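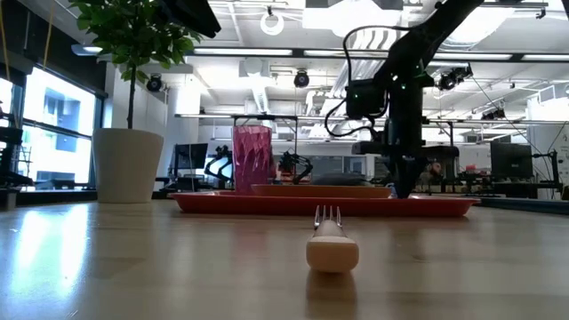
I have finally made up my mind about the picnic and kitchen handles, and I want to tell the list before I order more material. Since the spring I have been comparing forks with slim steel handles and forks with thick ones. The one with the rounded cream handle, lying on the wood at the front of my picture, is the kind I now prefer. The red tray behind it, with the raised rim, is the kind of tray I would like us to use for the lunches, and the pink faceted cup can stay also. My mother can close her hand around a handle like that without pressing her fingers together, and she does not drop it when she turns her wrist.

On 16/07/2022 Iman Ezzat wrote:

> Dear all,
>
> I read Taha's first message about the trays with interest. We have the
> same question in our building. We serve lunch to 14 people on weekdays,
> and most of them have some stiffness in the hands. The thin cutlery
> from Prenton is nice to look at but it slides on the plate and people
> leave half of the meal.
>
> My questions are these. Does a thick handle make the fork too heavy at
> the back, so that it tips off the plate? Is a tray with a rim better
> than a placemat? And what do you do about the cups? Our people do not
> like cups with two handles, they say it is for babies.
>
> Iman

Dear Iman, thank you for the questions. I will answer in your order.

> Does a thick handle make the fork too heavy at the back

It depends on what is inside. The first ones I bought, from Istano, were solid, and yes, they tipped. If you put the fork down with the points on the plate and the handle over the edge, it went to the table every time. The second ones, from Demby, are hollow and much better. I still ask people to lay the fork on the tray between bites and not on the plate. After a few days they do it without thinking.

Please do not buy the foam tubes that you push over a normal fork. We tried them for one month. They hold water inside after washing and they begin to smell, and in our dishwasher two of them came off and went into the pump. It was not a good evening.

> Is a tray with a rim better than a placemat?

For us it is better. A placemat moves together with the plate. A long shallow tray stays where it is, and if some soup goes over, it stays in the tray and not on the trousers. The rim should be low, so that the arm can rest across it. I have also one tray with a high rim and my mother complained that it cut her under the wrist.

The color matters too, more than I expected. White plates on a white tray were a real problem for my uncle, who does not see well. On red he finds the edge of the plate at once. If your plates are orange or brown, maybe test it first with the person, because these colors are closer to red and not everybody sees the difference in the evening light.

> And what do you do about the cups?

We use plain plastic cups with a pattern of facets on the outside. The fingers find the pattern and the cup does not slip so easily as a smooth glass. It looks like something you would put on the table for guests, and I think this is why my mother accepted it. Fill it only to the half. A tall cup with 200 ml in it is safe enough, but one with 500 ml is too heavy to lift with one hand.

About prices, I have asked Ait Ali for 20 forks and the same number of spoons. They promised me an answer next week - I will send it to the list when I have it. If you want to join the order, Iman, please write me how many you need, and say also if you need left-handed spoons, because those are made separately and take longer.

With kind regards,
Taha Badawi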